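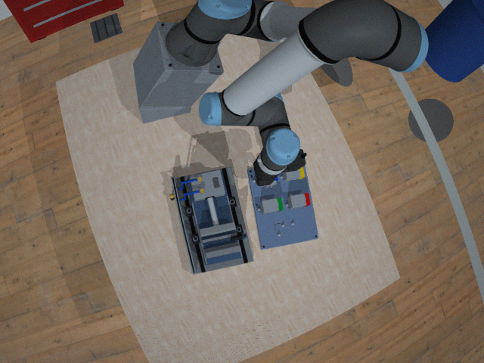
Print room check, June, with my comments

I did the walk-through at Jerdale by myself this time, starting at 7 in the morning before the light gets strong on the stair side. Same list as last time, OK or not OK, and then whatever I felt like saying after it. If you're only looking for things to fix, skip to the ones marked NOT OK.

Flat files

Drawers run smoothly, stops in place: OK
The bottom drawer still wants a good shove. It does close all the way, though, so I'm leaving it alone until somebody has a free afternoon and a bar of wax.

Drawers not overfilled: NOT OK
The drawer with the small drypoints is stuffed! I could barely get a hand under the top folder without bending it. Please move the Kirneck lot (the harbor views, the ones in the tan folders) to the empty drawer underneath and change the label on both.

Interleaving clean and in place: OK
Two sheets of glassine had wrinkled, so I swapped them. Used up the last of the wide roll, more is on order.

Mats and hinges

Hinges holding, no lifting at the top edge: OK, with one grumble
The big aquatint has slid down a little inside its window, and you can see a sliver of hinge on the left if you bend down and look up at it. It isn't going anywhere this week. Ersoy cut that mat and they're happy to redo the hinging when they pick up the next batch, so I put a slip in the box.

Old tape or staining on the back: NOT OK
One lithograph came in with brown tape along the whole top margin on the back. I know it's tempting, but please don't peel it, even a corner. Edeltraud Bühler wants to see it as it is before anyone touches it.

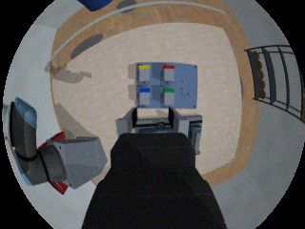 Four gray blocks with colored bands, from above.

Light

Blinds down on the stair side: OK
Down when I came in, and down when I left.

Case lamps on the low setting: NOT OK
The Suninus lamp over the end case was turned all the way up again. I get it, the etching in there is very dark and people want to see into the shadows. Turn it up for a visitor if you have to, then turn it back down when they go. I've put a strip of white tape on the dial to show where it belongs.

Humidity and pests

Gauge reads the same as the spare gauge: NOT OK
The old dial gauge said 97 when I walked in, which would mean we were all swimming. The spare sitting right next to it looked perfectly normal, and so did the paper: no waves, no musty smell. I've taken the old one off the wall. Go by the spare for now and write the reading in the book like you always do.

Traps checked and dated: OK
More than 2 silverfish in the trap by the sink, none in any of the others. I put down a fresh one there and wiped under the sink while I was on my knees anyway.

Handling and getting out

Clean hands sign up, gloves for the metal plates only: OK
We do bare, washed, dry hands for paper. The gloves are for the copper plates. Wahyudi Goh asked me which was which, and he was right to, the old sign was muddled. The new one is up by the door in big letters.

Aisle clear to the back door: NOT OK, then OK
There was a frame crate parked right across it. I dragged it over to the packing bench, so whoever is waiting on that crate, it's there.

Step stool feet and hinge: OK
Rubber feet all on. It squeaks, but it squeaked last year too.

Solvent cabinet locked, key on its hook: OK
Both cans of mineral spirits have their lids on tight. The rag bin had been emptied, thank you to whoever did it.

Still open: the drypoint drawer, the taped lithograph, a new gauge. I'll look at the drawer again when the glassine comes in.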